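**Can any robot clear a party table yet, or am I dreaming?**

Two paper cups on the tablecloth, a bin right next to it, and I still don't want to do it myself.

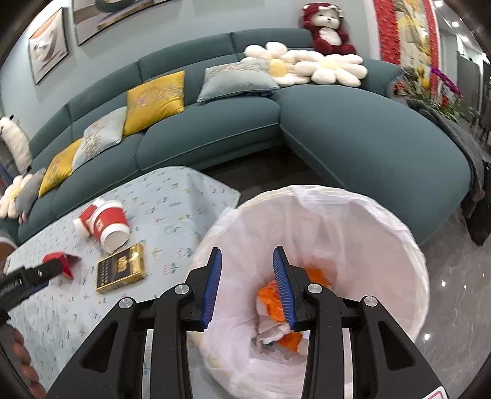
*my living room, cups still to go in the bin*

I already have a robot vacuum and I love it, but it only does floors. I want something that picks up the cups, drops them in the bin and leaves the good stuff alone (the gold and black box stays!!). Does that exist for normal people? I'd pay a fair bit.

posted by **Ulent**, 19 August 2021

---

**Brultemard**

Short version, no. I work in a packing shop and we have an arm that moves cartons all day long, same carton, same spot, and it's great at that. Put a paper cup on its side in front of it and you'll be there till dinner. Cups squash, they roll, and the one in back is half hidden by the one in front. Then it has to know your box isn't trash! We ran 133 test picks on soft packaging in February and I was re-teaching grips the whole time. Yours is a harder job than ours, what with the cloth (anything that drags on it pulls the whole lot along) and that thin liner, which I'd bet money a robot would snag.

Give it a few years. I'd love one too.

---

**Bennani**

just get a longer arm lol. takes 30 seconds

---

**Celivitz**

Agree with Brultemard mostly, but there are lab demos of table clearing and they're fun to watch. Check if the video is sped up before you get excited. Nothing I'd buy for a house with plushies on the couch, mine would all end up in the trash.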